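Trusunness Forum > Workshop and Storage > Bins, crates and shelving

Topic: Blue crates and metal trays, keep together or split up?

hoarau_bench
I'm setting up sorting for our parts room and could use opinions from people who have lived with this kind of setup. We have big blue plastic crates, the tapered kind with the thick lip, and a pile of shallow metal trays with rounded corners. The trays came out of a unit we bought secondhand from Badwood and they didn't come with any kind of rack.

Right now the trays go in the crates when they come back from the wash station. It works, but they slide over each other and pick up scratches. My boss, Armelle Cordier, wants to buy slotted racks. I would like to keep using the crates if I can, as they're already paid for and they fit the lower shelf.

Questions:
Do you stack trays flat or stand them on edge?
Do you put anything between them?
Is there a weight where the crate lip starts to give?

plirn_dale
Flat. We tried on edge and they fan out as soon as you take a few from one end, then the whole row goes over. Flat stacks stay put if the trays are all the same.

ZOwusu
I disagree with plirn_dale. On edge is fine if the crate is full or you put a divider in. Flat stacks are a pain because the one you want is always at the bottom, and dragging it out is what scratches them. We cut two dividers per crate out of leftover plastic sheet and haven't had a row fall over since.

What do the trays look like? If they have ribs in the bottom they may not sit well on each other.

hoarau_bench
Two long ribs, running the length of the tray.

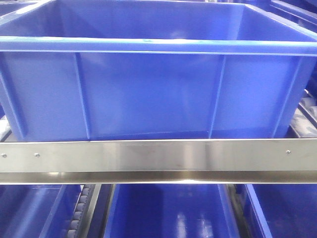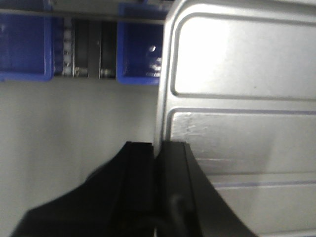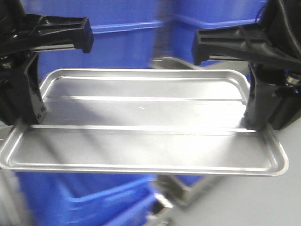
The trays are all the same size, so mixed stacks aren't a problem for us. What I don't know is how many I can put in one crate before it's too heavy to carry. The lower shelf is at knee height, so whoever lifts it is already bent over.

plirn_dale
Ribs are good for flat stacking if they're all pressed the same way. Ours have them and they sit into each other. Try five and push the stack sideways. If it doesn't shift you're done and you don't need dividers.

ZOwusu
Or they bind and you need two hands to pull them apart. I've had that too. Depends on the pressing.

On weight, I wouldn't worry about the lip. On our crates the lip is the strongest part. The bottom sags long before that, and you'll see it because the crate starts to rock on a flat floor. We stop at 10 trays, mostly for people's backs. A bigger crate just means somebody fills it.

mags_in_receiving
We went through this last July when we moved buildings. Started with trays loose in crates, then bought racks from Plirnolwood, then went back to crates. The racks were nice but took up twice the shelf and people left them half empty.

Paper between trays is a waste of time. It gets damp and sticks. Thin foam sheet works and you can rinse it.

Also label the front wall, between the ribs, where it's flat. Labels across a rib peel off in a week.

hoarau_bench
Good point about the labels, ours do peel and I had blamed the tape.

mags, how thick is the foam?

mags_in_receiving
Thinnest they had. Packing foam off a roll. Cut it a bit smaller than the tray so it doesn't curl up at the rim.

plirn_dale
I still think foam is overkill for trays. They're going to get scratched. Ours are all scuffed and they do the same job they did when they were new.

ZOwusu
Depends what goes in them. We put finished parts in ours and the customer sees the tray, so scuffs matter. If yours only go from shelf to bench and back, then sure, skip it.

hoarau_bench
Half and half. The ones for inspection leave the room, the rest never do. Maybe foam for the inspection crate only, and flat stacks for everything else.

One more thing. Does anybody keep lids on? Ours have been open the whole time and the dust in the corners is bad by the end of the month.

mags_in_receiving
Lids if you're stacking crates. On a shelf I wouldn't bother, people take them off and lean them against the wall and then you're tripping on lids. Turn the top tray upside down and it keeps the dust off the ones under it.

plirn_dale
Does the upside down one stay put with the ribs? Mine rocks.

mags_in_receiving
It rocks a little. It's a dust cover.

ZOwusu
Get lids. You can buy hinged ones for a lot of these crates and they can't wander off. Measure the outside of the lip before you order, the inside measurement is no use to you. I got that wrong the first time and had to send the whole box back.

hoarau_bench
Will measure Monday. Armelle is okay with holding off on the racks until I've tried the dividers and the foam in one crate each. Zuweira, if you still have the cut size for your dividers could you post it?

ZOwusu
I'll look when I'm in. They were cut to sit just under the lip, so go by your own crate and not mine.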